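쿠키 안내: 본 블로그는 방문 통계 확인을 위하여 쿠키를 사용합니다. 계속 이용하시면 쿠키 사용에 동의하신 것으로 봅니다. [동의] [설정 변경]

손잡이형 그리퍼 정비 기록: 링크 핀 유격과 손끝 패드 관리

2019년 9월 29일

본 글은 필자가 관리하고 있는 손잡이형 그리퍼 한 대의 정비 내용을 정리한 것이다. 해당 기기는 베스트홀름(Bestholm) 공방에서 조립하였으며, 작업 일지에는 에켄(Eken)이라는 이름으로 등록되어 있다. 지난 글에서 조립 순서를 다루었으므로 이번에는 사용 중 점검과 부품 교체에 한정하여 기술한다. 동일한 구조의 기기를 관리하는 분들의 문의가 7월 이후 이어진 바, 개별 회신을 이 글로 갈음하고자 한다.

에켄의 누적 개폐 횟수는 정비 착수 시점에 1,782회였다. 직전 정비는 985회에서 실시하였다. 당시에는 링크 핀의 풀림 여부만 확인하고 패드는 그대로 두었는데, 이번에 살펴본 결과 패드 쪽의 관리가 더 시급한 것으로 판단되었다. 의류를 주로 다루는 기기는 금속 부품보다 접촉면의 상태가 먼저 문제가 된다. 단단한 상자나 병을 집을 때에는 드러나지 않던 미끄러짐이 니트류에서는 곧바로 나타난다.

점검은 전원을 쓰지 않는 상태에서 손으로 조를 여닫는 것으로 시작한다. 좌우 암이 같은 시점에 움직이기 시작하는지, 닫히는 마지막 구간에서 한쪽이 먼저 멈추지 않는지를 본다. 이 확인은 빈 상태에서 한 번, 직물을 물린 상태에서 한 번 실시한다. 빈 상태에서는 정상으로 보이던 유격이 두꺼운 편물을 물리면 좌우 차이로 나타나는 경우가 있기 때문이다. 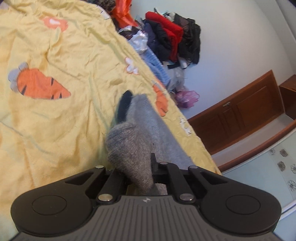
유격이 확인되면 관절의 핀을 하나씩 점검한다. 순서는 중앙 몸체에 가까운 큰 핀에서 시작하여 손끝 쪽의 작은 핀으로 옮겨 간다. 반대 순서로 진행하면 손끝에서 느껴지는 흔들림의 원인을 잘못 짚을 수 있다. 필자도 초기에 손끝 쪽 핀만 두 차례 교체한 뒤에야 원인이 몸체 쪽에 있음을 확인한 일이 있다. 그 과정에서 멀쩡한 핀 네 개를 폐기하였고, 이는 일지에 그대로 남겨 두었다.

핀을 분리할 때에는 암을 완전히 연 상태로 고정하여야 한다. 반쯤 닫힌 상태에서 핀을 빼면 링크 바가 한쪽으로 쏠려 구멍 가장자리가 상한다. 분리한 핀은 마른 천으로 닦고, 표면에 한 방향의 긁힘이 있으면 새것으로 바꾼다. 이번에는 좌측 큰 핀 하나를 교체하였다. 윤활제는 핀 하나에 한 방울을 넘기지 않는다. 직물 작업에 쓰는 기기이므로 과도하게 바른 윤활제는 결국 옷감으로 옮겨 간다.

섬유 보풀의 제거도 같은 시점에 실시한다. 보풀은 암의 삼각형 개구부 안쪽과 링크 바 아래에 주로 쌓인다. 압축 공기를 사용하면 보풀이 관절 안으로 밀려 들어갈 우려가 있어 권장하지 않으며, 필자는 끝이 가는 핀셋과 부드러운 솔만을 사용한다. 소요 시간은 30분 정도를 잡지 않고, 보풀이 보이지 않을 때까지로 정해 두었다. 중앙 몸체의 세로 홈은 솔을 홈 방향으로만 움직여 닦는다.

다음은 손끝 패드이다.

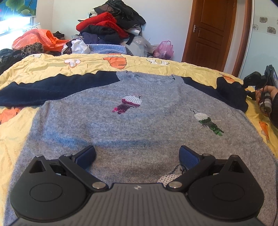

패드의 교체 여부를 판단하는 기준은 공방 내부 절차서인 바실라키스(Vasilakis) 점검표 제2판을 따른다. 점검표는 표면 요철의 마모, 가장자리의 들뜸, 좌우 높이의 차이를 각각 기록하도록 정하고 있다. 이를 확인하려면 두 손가락을 벌려 패드가 서로 마주 보게 한 뒤 위에서 내려다보는 방법이 가장 간편하다. 에켄의 패드는 파란색이고 표면에 결이 있어, 회색 스웨터 몸판 위에 손가락을 벌려 두면 좌우 패드의 윤곽이 바탕과 쉽게 구분된다. 구슬이나 스팽글로 보이는 새 모양 장식과 고리가 달린 옷은 별도로 취급한다. 장식 위를 직접 물면 패드의 결에 자국이 남을 수 있으므로, 파지 위치는 장식이 없는 몸판이나 소매로 잡는 것을 원칙으로 한다.

패드 접착면의 처리에 관하여 덧붙인다. 기존 패드를 떼어낸 자리에 남은 접착제는 플라스틱 주걱으로 밀어 제거하고, 알코올로 한 차례 닦은 다음 20분간 말린다. 금속 칼날은 손가락 외피를 깎아낼 수 있어 사용을 금한다. 새 패드는 아래쪽 끝을 먼저 맞추고 위로 밀어 올리듯 붙인다. 좌우 패드는 반드시 같은 날 함께 교체한다. 한쪽만 새것이면 두께 차이로 인하여 얇은 천이 낡은 쪽으로 밀려난다. 비용을 아끼려고 한쪽만 바꾸었던 시기가 있었으나, 재작업에 든 시간을 감안하면 이득이 없었다.

교체 후의 확인 작업은 실제 의류로 실시한다. 시험용 천 조각은 평평하고 두께가 일정하여 기기의 상태가 실제보다 좋게 나온다. 필자는 주름이 있는 침대 커버 위에서 두꺼운 니트와 접은 천을 번갈아 사용하며, 접은 천은 모서리와 접힌 면을 나누어 파지한다. 어두운 색 천을 밝은 커버 위에 두면 손끝과 천의 간격을 육안으로 가늠하기가 수월하다. 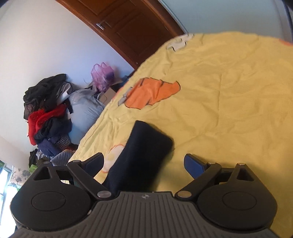 접근 각도는 매번 조금씩 달리한다. 손잡이형 기기는 사용자의 손목 각도에 따라 힘이 걸리는 핀이 바뀌므로, 한 각도에서만 확인해서는 유격을 놓치기 쉽다. 왼쪽으로 기울인 자세와 오른쪽으로 기울인 자세를 모두 포함하고, 닫을 때 걸리는 느낌이 있으면 그 자리에서 중단하여 핀 점검 단계로 되돌아간다. 확인 동작의 횟수는 자세별 30회로 정하였다.

결과의 기록에는 손도블리(Sondovley)라는 이름의 자체 일지 서식을 사용한다. 기재 항목은 누적 개폐 횟수, 교체한 부품의 위치, 윤활 여부, 확인에 사용한 의류의 종류이다. 부품의 좌우는 손잡이를 잡은 사람의 시점을 기준으로 적는다. 이 기준을 명시하지 않았던 초기 일지에는 좌우가 뒤섞인 항목이 남아 있으며, 현재로서는 바로잡을 방법이 없다.

보관 시에는 조를 살짝 열어 두어 패드끼리 눌리지 않도록 한다. 옷걸이나 의류 더미 옆에 세워 두는 것은 피하고, 전용 상자가 없으면 평평한 선반에 눕혀 둔다. 링크 바의 모서리 마감에 대해서는 부품 도면을 정리하는 대로 별도의 글로 게시할 예정이다. 점검표 사본이 필요한 분은 댓글에 사용 중인 패드의 두께를 함께 적어 주시기 바란다.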